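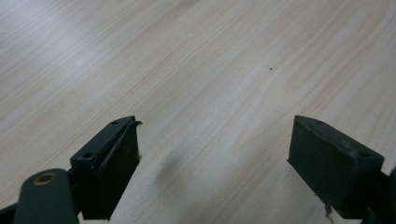 Gripper fingers open over a wood-grain tabletop.

Lirko Two-Finger Gripper: Household Chores Assessment

The Morker centre in Nanville assessed the Lirko for table clearing and wiping. Of 82 clearing attempts with cups and cutlery, 15 required a person to finish the job. 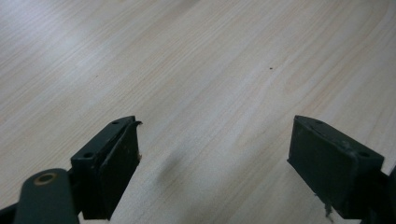
Wiping was less satisfactory. Crumbs were missed and the cloth bunched under light pressure. Assessor Bảo Tạ also recorded fraying of the finger pads, a concern at $2,836 a unit. The Lirko is not yet recommended for unsupervised household use. Replacement pads will be assessed in August.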